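Nele Lindemann
@nelelindemann

I want to write a small thread about breakfast cereal and how to keep it crisp at home. I have lived in Arnevstead for 4 years now and I come from a family where breakfast was bread, so I had to learn all of this as an adult. Maybe it helps somebody.

First, the thing I did wrong for a long time. I opened the inner bag by pulling it from both sides until it tore down the middle. Then you have a bag that can never close again. Please use scissors. Cut a straight line near the top and waste as little bag as you can.

After you pour, push the air out with your flat hand, fold the bag down three times, and put a clip on the fold. A clothespin is fine. I have bought expensive clips and they live in a drawer now.

The tab on the top of the box does almost nothing for freshness. It keeps the box tidy, and it is the inner bag that keeps out the damp air. I closed the tab very carefully for two years and left the bag open under it.

My neighbor Waltraud Kohlhase throws away the box the same day and keeps everything in glass jars with a rubber ring. It looks beautiful. But she has no dates anymore and she once served me muesli from a year that we could not agree on.

If you use jars, cut the date from the box and tape it to the bottom of the jar. Also cut out the allergy information if you have guests who need it. I do this since October and I have only forgotten it with the oats.

Where you keep the box matters more than I believed. Mine stood on top of the refrigerator because there was space. It is warm there, and the sweet kinds began to stick together. The shelf next to the stove is also bad, with all the steam from the pasta water.

Now they are in a low cupboard on the wall away from the sink. Boring cupboard, good cereal.

The sugary kinds and the plain kinds behave differently. Plain flakes go soft in a leathery way. Fruit loops of any brand become sticky first and then strangely hard. Puffed rice is the most delicate for me, I try to finish it in a week.

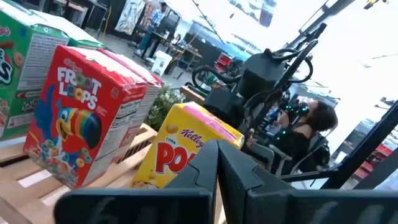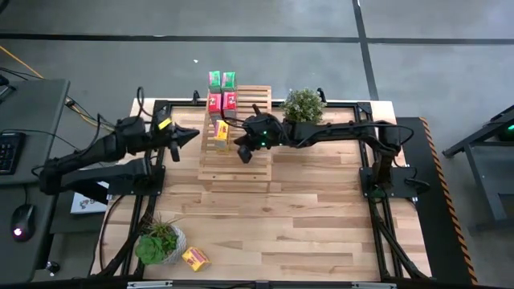
Question I got from Kai Oltmanns: can you save cereal that has already gone soft?

Spread it in one layer on a baking sheet and put it in a low oven for five minutes, then let it cool completely before you taste it. This works well for plain flakes and puffed rice. With sugar coating you must stay next to the oven, it burns quickly and the smell remains until evening.

Thank you Kai. He wrote back that his corn flakes are crisp again and that his kitchen smells like toast. He also asked about the microwave. I tried it once, the flakes came out chewy, and I did not try it again.

If it smells like old oil, do not save it. This happens mostly with granola and everything that has nuts inside. Soft is only soft, but the oil smell means it is over. The birds do not need it either, please put it in the trash.

About buying large boxes. I was proud of my family-size boxes because the price for each ounce was better. Then I looked at how much I threw away. For one person who eats cereal on some mornings, the small box was the cheaper one.

Bastian Haberkorn, with three teenagers in the house, laughed at this whole thread when I told him my plan. In his kitchen no box is ever open long enough to go soft. So, Bastian, you may stop reading, this is for the rest of us.

One more thing about variety. I keep only two boxes open, one plain and one sweet, and I mix them in the bowl. Two parts plain, one part sweet. Before this rule I had six open boxes and all of them were a little bit sad.

The last inch in the bag is always crumbs. I collect them in a jar and use them instead of breadcrumbs on baked apples, or I press them with melted butter for the bottom of a cheesecake. Corn flake crumbs are also very good on chicken, but use the unsweetened ones. I learned this with chicken that tasted like vanilla.

For pantry moths: when you find one, check every paper bag in the cupboard, also the flour and the tea. Wipe the corners and the small holes where the shelf pins go. I had them one summer and the eggs were in the folded edge of a rice bag, which I had checked two times already.

Somebody will ask about the freezer. Yes, you can freeze cereal in a tight bag, and it comes out crisp if you let it stand closed until it has room temperature. If you open it cold, water from the air goes directly onto the flakes. I do it only before long trips.

Next I want to write about bread, where I have much stronger opinions – my uncle Eckhard was a baker and he did not allow any loaf in the refrigerator. If you keep your cereal in a way I did not mention, please tell me in the replies, I read them all in the evening.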